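Apple season in the Skestden kitchen

It's November, and if your household is anything like ours, there are more apples in the house than anyone quite planned for. The Medeiros orchard had a wonderful year, and it is very hard to drive home past the farm stand with only a small bag on the seat (I have tried, and I have failed, and I regret nothing). So this month's kitchen corner is all about keeping them crisp for as long as we can, and using up the ones that have gone a little soft.

Start by sorting. Take your time over it, with the radio on if you like, and turn each apple in your hand. Anything with a bruise, a nick or a missing stem goes in the "eat this week" pile. The sound ones can be put away, and they really do last longer when they aren't leaning on a bad neighbor.

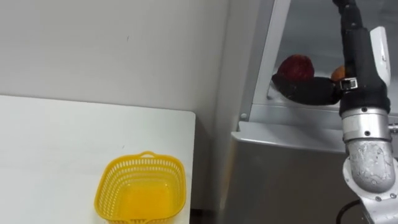 Where to keep them

Cold is what apples love best. A bowl on the counter looks cheerful, but they turn mealy there surprisingly fast, so I only leave out what we'll eat in a few days. The rest go in the refrigerator, unwashed, in a bag with a few holes poked in it – a damp paper towel tucked inside helps keep the skins from wrinkling. Try to give them their own drawer, well away from the lettuce and the carrots. Apples give off a gas as they ripen, and it can turn carrots bitter and spot your greens.

If you have an unheated porch or a cool cellar, that will do nicely too, as long as it doesn't freeze.

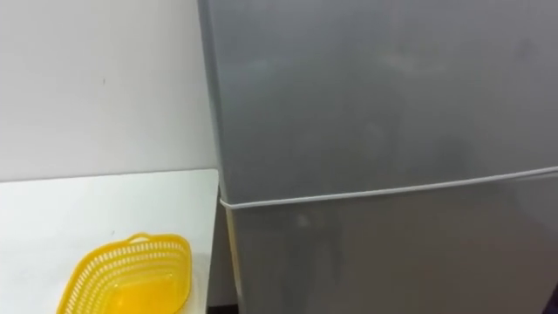 One reader wrote in after our last issue to say that she wraps each apple in a half sheet of newspaper and still has good ones for pie in February, though she admits the last few are "more character than crunch." I have done the same with late, thick-skinned kinds and can recommend it. The early summer sorts won't keep whatever you wrap them in, poor things, so enjoy those right away.

Whatever method you settle on, look through your apples every Tuesday, or whichever day you take the trash out, and pull any that are going. 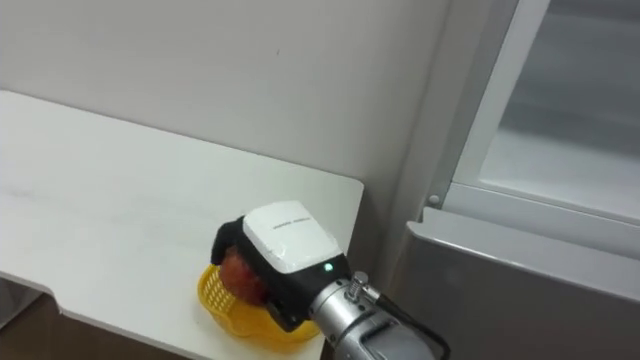

Red fruit and a yellow basket.

As for the soft ones, please don't throw them out! Mealy apples make lovely sauce, and they're perfectly happy in muffins, oatmeal or a pan of red cabbage. Children will generally eat a tired apple if it's been sliced and dusted with cinnamon, and so, I find, will most grownups.
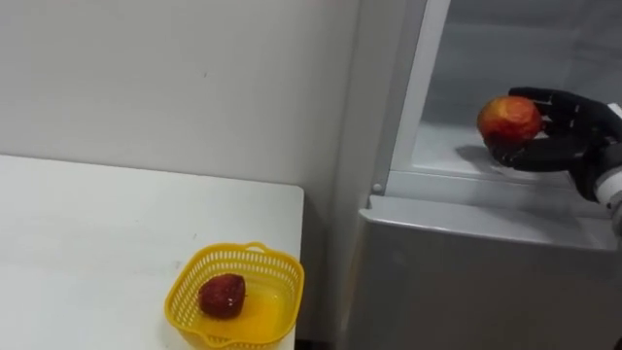 Slow oven applesauce

Peel, core and quarter 7 apples and put them in a covered dish with 4 tablespoons of water and a pinch of salt. Bake at 350 degrees for 60 minutes, then mash with a fork and sweeten to taste. It serves 6, or fewer if you have it warm over ice cream – and I hope you will.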